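Jutard Hand-Held Gripper Kit — README for the sample set
Last updated 2019-11-28

Hello, and thank you for taking a look at the Jutard kit! This folder holds the sample recordings we share with anyone who is thinking of buying or borrowing one, so you can see what the tool gives you before you spend any money. There are 533 short clips in all, recorded at our Nodach workshop in October, and every one was made by a person holding the gripper in one hand and going about small tabletop jobs.

The kit comes with the gripper, its camera mount, a spare pair of finger pads and a printed setup guide, which we have tried very hard to keep friendly.

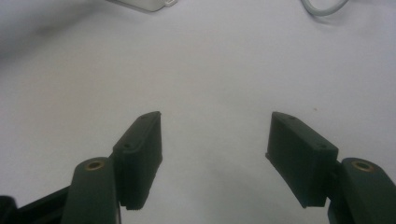

Please do read the setup guide before your first session, even if you have used a tool like it before. Open and close the fingers all the way a few times at the start of each clip — the Rultireck software uses that to work out the range of travel, and it gets grumpy without it.

Known gaps: 42 clips have no finger-width track, and they are listed in missing.txt. We left them in for anyone who only wants the video.

Clips may be used freely for research and teaching. For loans, spare parts or just a chat about your project, write to Demyd Tymoshchuk at the Jutard help desk.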